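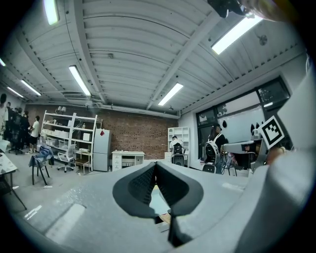
Kit on trial: the Niltolo hand-held grippers

Quick one this issue as we're still unpacking. We've had a loan set of the Niltolo grippers in from Plullden, and several of you have asked if they're worth the hire money. Short answer, mostly yes. Long answer below, in no great order.

What comes in the case. Two grippers, light grey bodies, black finger pads. Marker cubes that go on top. Spare pads, a charger, cables (short ones, bring your own extension). A printed guide that was clearly written for the last version. Ignore page 9 completely, the pairing steps are on the Plullden site now.

Hire is £418 a month for a pair, delivery extra. You can add Pundovmont, their checking service, which goes through your recordings and throws out the ones where the markers were lost. We took it for the first month and will probably keep it. Saves a job nobody here wanted.

Setting up. Slow the first time, fine after. Charge both halves of the pair fully before you start, they don't run down evenly. Give people a practice go with something soft before you let them near anything with a lid. Most had the hang of it inside a morning, though closing both hands at once takes some learning and everyone squeezes too hard to begin with.

The pads are the best bit. Fine mesh on the face of them, good hold on plastic trays and packets. Less keen on thin card. They do pick up fluff if you've been doing cloth jobs, so wipe them between tasks or the grip goes off and you wonder why. We wondered why for most of an afternoon.

Kitchen jobs were what we mainly wanted it for – trays, bottles, hobs, the sort of table where things are in each other's way. Niltolo copes well with that. Reach is good and you can get two hands in close without the bodies knocking, most of the time. The cubes are the snag. They're bulky, and on a crowded table one will hide whatever is behind it from the person wearing it out. Sorry, working it. You learn to lean.

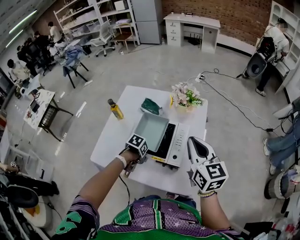
A gripper in each hand at the hob table, tray resting at a tilt on the cooktop.

Gripes, then. Wrists get tired, roughly 100 goes and you want a swap. The trigger on our left unit sticks a bit. The case has no slot for the cubes once they're fitted so off they come every night, and thats a fresh calibration every morning. Plullden say a deeper case is coming in February. We'll see.

Support has been decent. Emailed twice, answered twice, the second time with a proper fix.

Would we hire again? Yes, for table work. For anything needing long hours I'd want a second pair so people can rotate, and that's where the price starts to bite.

The loan set is at the Massawe workshop until 28th October if you want a try. Room for 8 at a session, book through the usual form. Bring something awkward to pick up. Flat shoes please, plenty of cable on the floor.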